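Ticket: Shared drive drops out at Ollberg office
Status: Resolved
Opened by: Inese Grigaitė
Assigned to: Margus Baranauskienė
Site: Ollberg, second floor
Priority: Normal, raised to High in April

Inese Grigaitė
The shared drive on Yang keeps disconnecting for everybody at the window side of the second floor. Explorer hangs, then the drive letter gets a red X. It comes back by itself after a minute or so. Files that were open at the time are sometimes locked afterward and we have to save a copy under a new name. The people on the hallway side do not have this problem. Email and the web mostly keep working, but calls get choppy when it happens.

Margus Baranauskienė
Thanks. Please tell me:
– which desks are affected
– whether those PCs are on cable or wireless
– the time of the next drop, as close as you can get it

Inese Grigaitė
Affected are the window desks and the small meeting room. All on cable. Last drop was 10:40 this morning. The one before that was right after lunch yesterday, I did not write down the time.

Margus Baranauskienė
Checked Yang first. Disk and memory are fine, and the event log shows client sessions ending from the other side. Stumberg users had no drops at 10:40, so I am leaving the server alone for now.

The window desks and the meeting room all hang off the small Dallia switch in the wall cabinet. The hallway desks go straight to the main rack. I have started a continuous ping from one window PC to Yang and another one to the Dallia switch itself.

Margus Baranauskienė
Ping results after one working day: 34 lost replies to Yang, in clusters. No loss to the Dallia switch. So the desks reach the switch and the trouble is between the switch and the main rack, or in one of the ports at either end.

Switch log shows the uplink port going down and up at the same times. Each time it comes back it takes a few seconds to agree on a speed. Twice it came back at 100 instead of 1000 and stayed there until the next drop.

Arūnas Raudsepp
I was on site anyway, so I swapped the patch cable at the cabinet end. Old one had a broken clip.

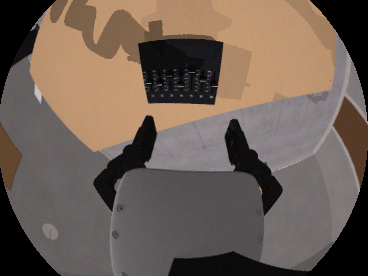
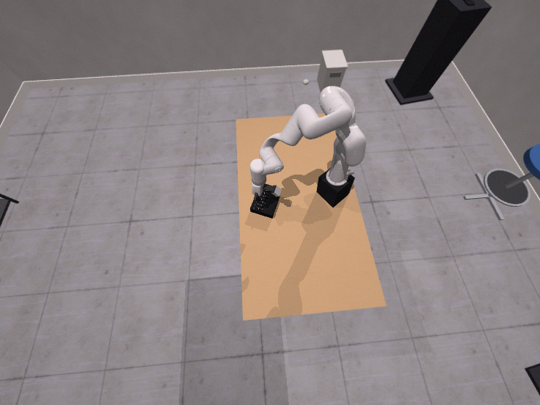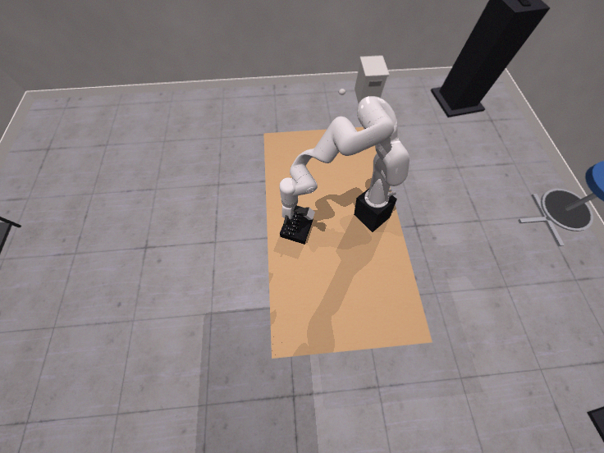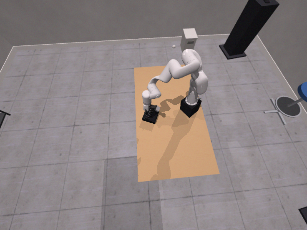

First: black slider panel on the tan tabletop. Other three: white arm on its black base.

Inese Grigaitė
It was better for one afternoon and then it started again. Two drops this morning, and Mimoza lost an edit in the quarterly sheet. Can this go to High please.

Margus Baranauskienė
Raised. The clip was worth fixing but it was not the cause, or not all of it. Next steps:

1. Move the uplink to a different port on the Dallia switch.
2. If it still drops, move it to a different port in the main rack.
3. If it still drops, test the cable in the wall.

Arūnas Raudsepp
Step 1 done, still drops. Step 2 done, still drops. Borrowed the cable tester from Stumberg and ran it on the wall cable. One pair fails on and off. If I press on the jack behind the cabinet the pair comes back. The jack was punched down badly and the outer jacket was stripped back too far.

Valentin Haslinger
Approved to redo the jack. Please do it outside office hours, the window side has a deadline this week.

Arūnas Raudsepp
Done Sunday. Cut the cable back, put on a new jack, tested all pairs. Passes. Also turned off the power saving option on the uplink port while I was in there. Margus asked for it.

Margus Baranauskienė
Ping running again since Monday morning. No lost replies. The uplink has stayed at 1000. I copied a test folder with 300 files from a window desk to Yang and back, no errors.

I want to see 3 clean days before closing. Inese, please report any red X, even a short one.

Mimoza Georgiou
No drops on my side. One file in the quarterly folder is still locked under my name though.

Margus Baranauskienė
Stale session on Yang, I closed it. You should be able to open the file now.

Mimoza Georgiou
Yes, opens fine.

Inese Grigaitė
All good here too, including the meeting room. OK to close.

Margus Baranauskienė
Closing. The spare jacks are in the drawer under the main rack. Old port labels on the rack still need updating – separate ticket.

Related tickets
Update port labels, main rack, Ollberg
Locked files on Yang after disconnect
Meeting room calls choppy in the morning
Return cable tester to Stumberg
Dallia switch: firmware update pending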